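Bralldale open day, robot demo — anyone else go?

tmorais_17
Went to the Hollance open day in October. They had an arm working on doors in the back hall, with a two-finger gripper. I stayed for most of the afternoon session. Catarina Azevedo ran it and took questions while it was going. Wrist camera view from the demo:
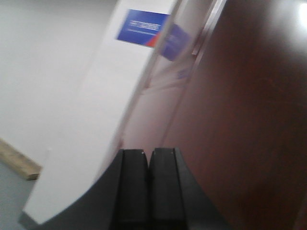

Re: Bralldale open day, robot demo
gouveia_g
I was there for the morning one. Fingers pointed right at the gap by the brown door, same as in yours. My complaint is the speed. I could have opened and shut that door myself while it was still lining up.

Re: Bralldale open day, robot demo
jaime533
Speed is a setting. They run it slow when there are visitors on the floor. What bothers me more is the blur. You can't read a word on the blue sign, and if the camera is that soft while moving, I don't see how it finds a handle.

Re: Bralldale open day, robot demo
tmorais_17
I asked Catarina that. She said it stops and takes a fresh look before it closes the fingers.

Re: Bralldale open day, robot demo
gouveia_g
Then that's where the time goes. I still wouldn't buy one for our place.

Re: Bralldale open day, robot demo
nunez_t
Do they take groups? I have 17 students who would like to see it.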